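Nima Mazandarani
2. Juli

Thread: Vier Wochen mit dem Greiferkit von Heydari am Tischarm. Was drin ist, was nicht passt, für wen es sich lohnt. Selbst bezahlt, keine Absprache mit dem Hersteller.

1/
Lieferumfang: Grundkörper mit Servo, zwei Paar Finger, Kamerahalter, Adapterflansch, Schraubenbeutel, USB-Kabel. Kein Netzteil. Die Anleitung gibt es nur als PDF, Revision 3107. Wer eine ältere Revision hat: Der Belegungsplan für den Stecker ist dort spiegelverkehrt.

2/
Montage am Omitz-Arm: Flansch passt ohne Nacharbeit. Zwei der Schrauben sind für meinen Geschmack zu lang und drücken auf die Leiterplatte, wenn man sie ohne Scheibe einsetzt. Scheiben liegen nicht bei. Ich habe welche aus dem Bestand genommen.

3/
Strom: Der Servo zieht beim Blockieren deutlich mehr, als das Datenblatt vermuten lässt. An einem schwachen Netzteil bricht die Spannung ein und der Bus meldet einen Timeout. Erst dachte ich an einen Kabelfehler und habe einen Abend damit verloren. Getrennte Versorgung für Greifer und Arm, dann ist Ruhe.

4/
Software: Treiber für Python und ROS 2. Die Python-Seite ist sauber, wenige Funktionen, vernünftige Fehlermeldungen. Das ROS-Paket baut, aber der Gelenkname ist fest eingetragen. Wer zwei Greifer betreiben will, muss selbst ins Launchfile. Ticket ist seit April offen.

5/
Kalibrierung: Greifer ganz auf, Wert speichern, ganz zu, Wert speichern. Dauert keine Minute. Der Wert überlebt einen Neustart, ein Firmware-Update allerdings nicht. Steht nirgends.

6/
Zu den Zahlen. Testablauf: Teil aus der Ablage nehmen, umsetzen, zurück. 400 Zyklen pro Fingerpaar, immer dieselben Teile, dieselbe Geschwindigkeit. Glatte Finger: 216 Zyklen ohne Eingriff, dann der erste Fehlgriff. Stufenfinger: alle 400 durchgelaufen.

7/
Einschränkung dazu: Meine Teile sind klein und haben Kanten. Bei runden Teilen mit glatter Oberfläche sieht der Vergleich vermutlich anders aus, das habe ich nicht systematisch gemessen. Bitte die Zahlen nicht als allgemeine Aussage über die Geometrie lesen.

8/
Vergleich mit dem Irkari-Greifer, den ich vorher am selben Flansch hatte: Irkari ist leiser und hat weniger Spiel im Getriebe. Dafür sind die Finger verklebt. Bruch heißt dort Neukauf der ganzen Einheit. Bei Heydari sind es zwei Schrauben und ein Druckauftrag.

9/
Druckdaten liegen als STEP und STL bei. STEP ist der eigentliche Wert dieses Kits. Ich habe die Stufentiefe angepasst und neu gedruckt, ohne ein Netz reparieren zu müssen.

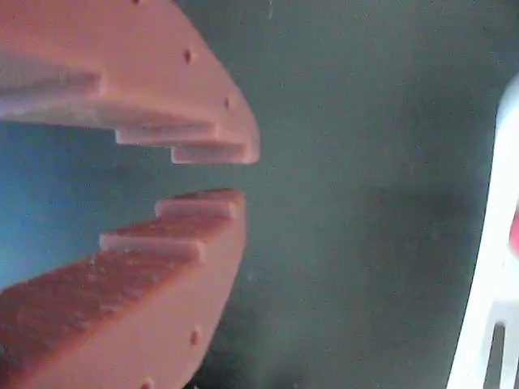 10/
Druckausrichtung macht beim Ergebnis viel aus. Liegend gedruckt laufen die Schichten längs durch den Finger und die Spitze hält. Stehend gedruckt ist mir ein Finger an der innersten Stufe gebrochen, beim Anfahren gegen die Tischkante. Mein Fehler, aber die liegende Variante hat denselben Stoß später überstanden.

11/
Oberfläche so lassen, wie sie vom Drucker kommt. Ich hatte ein Paar geschliffen, das griff schlechter. Dünne Silikonauflage geht auch, verändert aber den Nullpunkt, also danach neu kalibrieren (siehe 5).

12/
Bezug: Ich habe über Larkley bestellt, 200 Euro plus Versand. Direkt beim Hersteller gibt es denselben Satz, nur mit längerer Lieferzeit. Ersatzservo ist einzeln erhältlich, der Kamerahalter nicht.

13/
Offene Punkte auf meiner Liste:
Scheiben und Netzteil beilegen oder wenigstens erwähnen.
Gelenkname als Parameter.
Kalibrierwerte beim Update erhalten.
Kabelführung am Flansch, aktuell scheuert die Leitung bei voller Drehung.

14/
Empfehlung: Für Werkbank, Lehre und Prototypen ja, sofern ein Drucker vorhanden ist. Für Dauerbetrieb im Schichtmaß würde ich es nicht einplanen, dafür ist mir das Getriebespiel zu groß. Wer nur einen fertigen Greifer will und nie etwas ändert, ist mit Irkari besser bedient.

15/
Nachtrag, weil zweimal gefragt: Ja, die glatten Finger lassen sich gegen die gestuften tauschen, ohne den Grundkörper abzunehmen. Innensechskant, kurzer Schlüssel. Meine geänderte STEP-Datei lade ich hoch, sobald ich die Lizenz der Originaldaten geklärt habe.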